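Chapter 4
What a Household Owns

Ask a family in Zurnwood to list its possessions and the list will run to 100 items, most of them furniture. Go through the drawers and you will reach 1,200 before lunch. The difference between those two numbers is the subject of this chapter.

Economists call the big things durables and lose interest in the rest. Forks, pegs and jar lids fall into "sundries," a column that exists so the totals will come out.
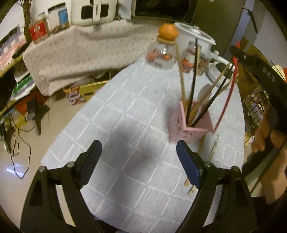
The Molow survey took sundries seriously. Its clerks visited each home in March and asked when every object had last been used. Answers ranged from "this morning" to a long silence. Spare lids did badly. String did well.

We begin with the household inventory as a source: who wrote it down, who paid for the ink, and why so many inventories stop at the kitchen door. Section 4.2 takes up replacement.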